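Simular primeiro, aparafusar depois

28/09/2026

Vou dizer de uma vez porque tenho pouco tempo hoje: quem monta robô em casa devia passar mais horas no simulador e menos na loja de parafusos. Sei que é opinião impopular na oficina. Paciência.

O Jernen, o nosso robô de dois braços, existe por enquanto em duas versões. Uma está em pedaços em cima da bancada da Lamrani, que é a oficina partilhada onde pago quota desde novembro. A outra vive no computador e já anda (mal) por uma sala virtual. Adivinhem qual das duas me ensinou mais.

Na bancada gastei 785 euros. Motores, fonte, uma garra que veio com folga de fábrica, cabos que afinal eram curtos. No simulador gastei eletricidade e paciência. Corri 1.194 tentativas, quase todas más, e nenhuma me partiu um dedo de garra. Na bancada parti dois na primeira semana.

O argumento contra, que ouço sempre ao café: simulação é batota, o atrito está errado, a luz está errada, o sofá é um bloco bege. Tudo verdade. E daí? Eu não quero saber do tecido do sofá, quero saber se a garra aponta para onde eu julgo que aponta. Quero saber o que a câmara do pulso vê quando o braço sobe, e quanto do próprio corpo do robô tapa a vista. Isso percebe-se num sofá de blocos tão bem como num verdadeiro.

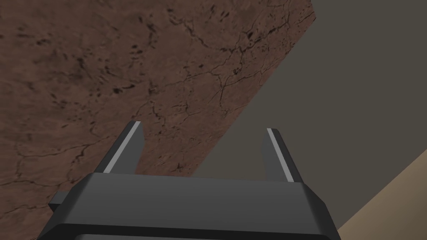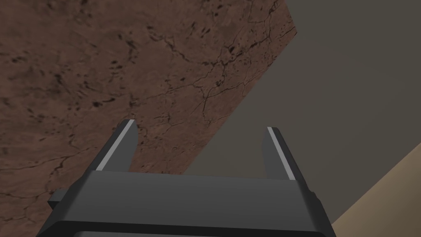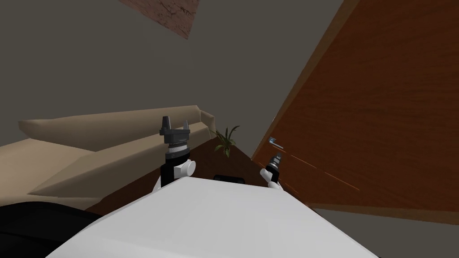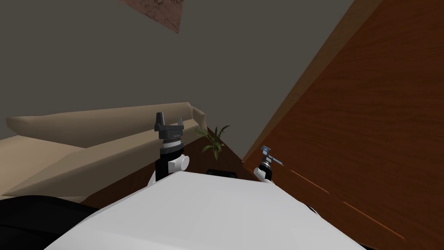
Jernen no simulador: garra aberta em primeiro plano nas duas primeiras; corpo branco e os dois braços na sala, nas duas últimas.

O corpo branco come metade da vista. Metade! Em papel eu tinha a câmara de cima por resolvida, ia cortar o suporte em alumínio e tudo. Ainda bem que não cortei. Mudar a posição de uma câmara no ficheiro demora 30 segundos, mudar um suporte já furado demora um sábado e mais uma chapa.

Agora, também não sou fanático. O Vemus, o nosso projeto anterior, ficou só em simulação, sempre quase pronto, e morreu assim. Há um conforto perigoso em afinar parâmetros à noite de pantufas. A peça de verdade tem de aparecer um dia, e quando aparece traz problemas que ficheiro nenhum tinha: o conector que aquece, o parafuso que se desaperta, o chão da oficina que não está de nivel.

O que defendo é a ordem das coisas. Primeiro a sala falsa, até a garra fazer o que se pede. Depois o alumínio. Na Brenley, a outra oficina da zona, fazem ao contrário e têm uma prateleira cheia de suportes furados no sítio errado, lindíssimos, bem acabados, inuteis.

Para a semana mudo a câmara de cima outra vez. No ficheiro, claro. A chapa continua encostada à parede, com o plástico por tirar.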